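Chapter 5
The Working Life of the Electronic Musician

Learning objectives
After reading this chapter, students should be able to:
describe the main sources of income open to a club DJ or producer
distinguish between a booking agent, a manager and a label
explain how a split sheet is used when a track has more than one writer
read a simple royalty statement

Key terms: booking agent, advance, split sheet, master, remix fee, rider

Few people in electronic music hold only one job. A producer who releases records under one name may play clubs under another, run a small label on the side, and teach production classes in the evening. Earlier chapters treated these activities separately. In this chapter they are considered together, as parts of a single career that must be planned, recorded and paid for.

The chapter follows one case throughout. Ollent is a duo that began by playing warm-up sets at Dogbe, a basement club with room for 100 people, and later signed to the independent label Ustlow. Their early contracts, their first tour budget and one royalty statement are reproduced in the sections that follow. 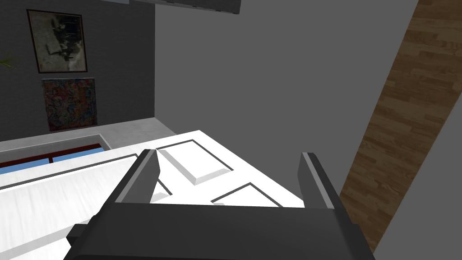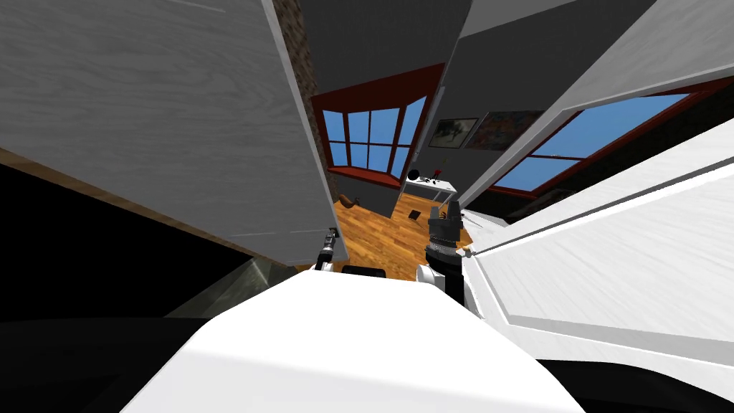
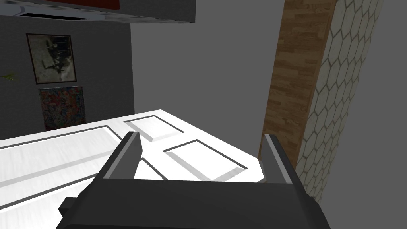 Chapter text by Pauline Wainwright and Harish Acharya

5.1 From Resident to Recording Artist

A resident DJ is hired by a club to play on a regular basis, usually for a fixed fee. The fee is often modest, but the position offers something a touring artist does not have - a room that can be studied over many nights. The resident learns how a crowd behaves early in the evening, how long a slow record can be held, and when to hand over to the guest.

Ollent held a residency of this kind before releasing any music. Their first single, "Kenia," was tested at the club in several unfinished versions. The duo kept written notes after each set, and the final arrangement is much shorter than the one they first played. When the single was released in June, it sold 392 copies on vinyl and 3,263 as downloads. Students should keep both figures in mind, as they are used again in the exercises on royalties in Section 5.4.

The agreement between the duo and the label covered the master recording only. The rights in the composition stayed with the two writers, who had signed a split sheet before the recording was delivered. A split sheet is a short document that names each writer of a track and states the share that each one owns. It should be completed while the work is still fresh in memory, and every writer should keep a signed copy.

Disputes over shares are common where this step is missed. A singer who improvised a line in the studio may later claim part of the composition, and the producer may regard the same line as paid session work. Section 5.2 sets out the usual contents of a split sheet and compares two completed forms, one for a track with two writers and one for a remix.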